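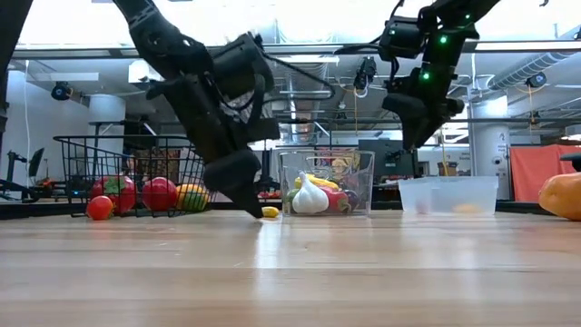 Re: [gigs-list] Hendesus at the Koren, refunds and the support slot

Macarena Olivares wrote on 26th March:

> Does anyone know what went on last night? I paid for two tickets, stood
> from half seven until gone eleven, and got one and a half songs from
> Hendesus before the lights came up. The man on the door said "technical".
> The bar stayed open throughout, so it can't have been the electricity.
> Has anyone had any luck with the box office?
>
> Macarena

Macarena,

I was there too, near the back on the left, behind the tall man who is at every gig I go to. I make it one song and the long introduction to another, but I'll allow you the half.

What I've pieced together from the merch stall and the smoking area, so treat it with the respect it deserves: the band's van got to the Koren on time. The drummer did not, having gone on ahead by train to see a cousin. Sedum, who were meant to play 25 minutes and go home, were asked to stretch it out. They know seven songs. We had all seven, then four of them again, and then the bass player told us about his allergies. I thought they came out of it with some credit and I bought the T-shirt.

Hendesus came on at 10.40 with Sedum's drummer, who had plainly been taught the set in a corridor. The curfew there is eleven sharp (the flats behind won that argument years ago). You saw the rest.

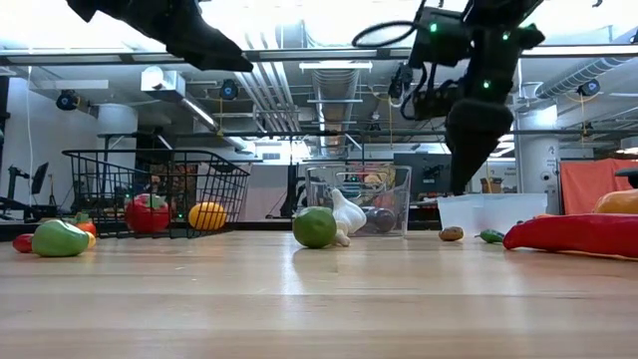 On the money. I rang the box office this morning, expecting a recorded message, and got a very tired person who said the promoter, Domínguez, will decide by the end of the week. The show counts as "performed" if the headliner has taken the stage, according to the small print on the back of the ticket. Whether walking on, saying "good evening" to the wrong town and tuning up for six minutes amounts to a performance is a question for finer minds. She did say to email with your booking number, and that they sold 746 tickets, so I'd get in the queue.

The offer doing the rounds is free entry to a rearranged date in May. I'd want that in writing, and I'd want to know if the drummer has been told.

Ulises Lagos asked me off-list if it was worth complaining about the sound as well. I wouldn't. You'll only muddy things, and the sound at the Koren has been like that since they put the carpet in. Stick to the one point: you paid for a concert and were given a bit of one. Keep the ticket stub, or a screenshot if yours was on the phone.

If anybody taped Sedum's second run at the slow one, with the wrong ending, I'd love a copy. My brother doesn't believe me.

Also, whoever went home with a grey scarf from the railings by the cloakroom, it's mine.

Bernard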